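The Left One

So the left gripper bit me on a Tuesday-ish sort of afternoon, the kind where you've had too much coffee and the radiators are ticking, and I want it on record that I was being careful.

I'd been at Pisharody since September. My job was bow ties. I know how that sounds! You stand at a table with a gripper in each hand, you pick up a tie, you hang it on the stand, you take it off again, and somewhere down the cable a computer writes down everything your hands did. Do that enough and a machine learns to do it. The target was 4,000 good runs by spring, and I got paid a little extra for every batch that passed. My sister thought I sold formalwear. I never corrected her.

The fault started small. I'd squeeze the left gripper and it would close a hair after I asked it to, like somebody on a bad phone line. Then it started holding on. I'd let go and the fingers would stay shut, one beat, two beats, and then pop open as if they'd only just remembered me. I wrote it up on the Teriveck sheet (Teriveck made the drives) and got back a message saying the delay was within tolerance. Within whose tolerance? I had a tie stuck in midair and a timer running.

By run 266 I'd started talking to it. Come on, honey. Let go. I'd never said a word to the right one, which did its job and kept quiet, and I think now that was unfair of me.
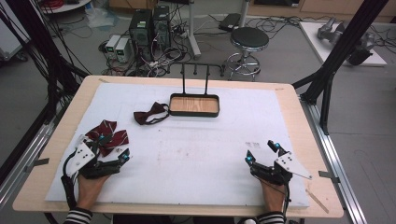

Left hand full, right hand waiting, the second tie still on the board.

Run 304 was the one. I squeezed, the fingers closed on the tie, and when I relaxed my hand they kept on closing. I could hear the motor climbing, a thin sound like a mosquito in a jar. I did exactly what you're told not to do on your first day, which is put down the other gripper and reach in with my fingers to free the fabric.

It didn't hurt right away. It pinched the tip of my index finger against the tie, very neatly, and stayed there. The stop button was on the far wall, where it had looked so sensible on the floor plan. My cable reached maybe halfway. I stood there in my striped sleeves, pinned to a piece of silk (or whatever they make those out of), and yelled for someone from the Gralero side, and everybody from the Gralero side was at lunch.

In the end I yanked the cable out with my teeth. I'm not proud of it. The motor quit, the fingers went slack, and the tie dropped on the board with a crease down one wing that never came out.

The report is dated 22nd March and it's four lines long. Operator reached into closing gripper. Operator retrained. They moved the stop button onto the table, though, right where your elbow can find it, and the left gripper went into a box for Grimia, our repair place across the river.

My nail turned black and then it grew out. The new left gripper opens the second I ask. I still catch myself waiting for it, one beat, two beats, with my hand already loose and the tie already on its peg.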